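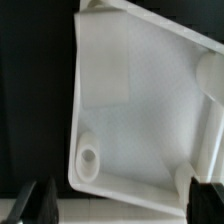 Fig. 1. Wrist camera, white molded part between the fingers.

Handout 5: Reading an assembly result

The Embridge report has been going around since February and several of you asked whether it settles the question of learned assembly. I don't think it does. The headline is that a policy trained on 3392 demonstrations puts together the benchmark furniture parts "reliably." Before you repeat that word, find out what was counted.

Look at the inputs first. The policy gets a wrist view and a fixed side view. Up close, a white part has pale walls, a pale floor and soft shadows, and very little else to go on. The authors say the network learns geometry from this. Maybe. They never ran it with the wrist view switched off, so we can't tell how much that camera contributes.

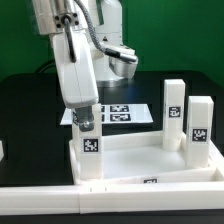 Then there are the tags. Every long block carries a square fiducial marker, and there is a printed sheet of them on the table. The paper says these are used for scoring only. Fine, but the policy sees the same pixels the scorer does. A high-contrast square on a white block is a very easy thing to learn to aim at. Hartley's group covered the tags in a small follow-up, and I wish they had done more than 12 runs before writing it up.

Now, scoring. An episode is broken into stages: reach, grasp, insert, turn. The 55 percent in the abstract is the share of stages completed, averaged over episodes. Full assemblies are in the appendix and the number is a lot lower.
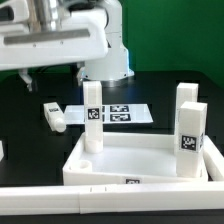

A leg standing in its socket gets credit for "insert" under these rules. Whether the thread has caught is a separate stage, and you can't judge it from a still. A leg on its side on the table gets nothing, but the stages before it fell still count toward the average. Work through table 2 with that in mind.

Also check the resets. Nurkine and Plodholm use different starting layouts, so their columns should not be compared, although the report does it twice.
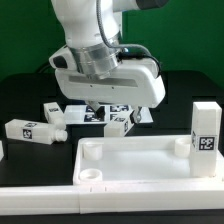

Rosalinda Yap

For next time, bring one page on which single ablation you would pay for and what result would change your mind. "More data" is not an ablation.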